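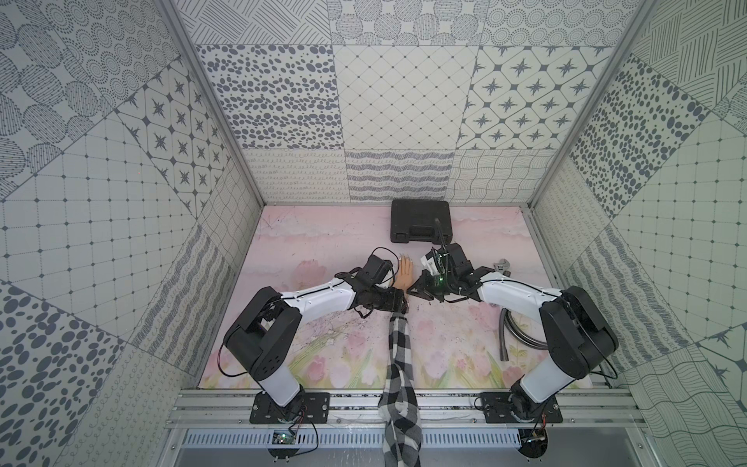 How often should the seal verification readers be checked?
Every 500 scans, or at the start of each month if the count is lower.

Dallance reader, store check
Checked by: Kiều Âu
Date: 3/25/18

1. Housing and battery door closed, no cracks
OK.

2. Lens clean
Smear on the left side. Wiped with a dry cloth and retested.

3. Reads a genuine reference label
OK, 12 out of 12.

4. Rejects the copied reference label
Failed 2 times at the first attempt. Passed after the lens was cleaned. Check again next month.

5. Reference labels in date and kept in the dark sleeve
One label has faded. Replacement ordered from Lazaridis.

6. Clock matches the Roster server
4 minutes slow. Reset. It was also slow in February, so the clock battery may need changing.

7. Charging lead and plug undamaged
OK. Keep the lead off the floor by the door.

8. User certificates current
Two need renewing. Names passed to the supervisor.

9. Reject log signed and locked away
Signed. The cabinet key was left in the lock. Staff on the late shift have been told.

Result: reader may stay in use. Items 4 and 6 remain open. Send a copy of this sheet to Randar with the label order number.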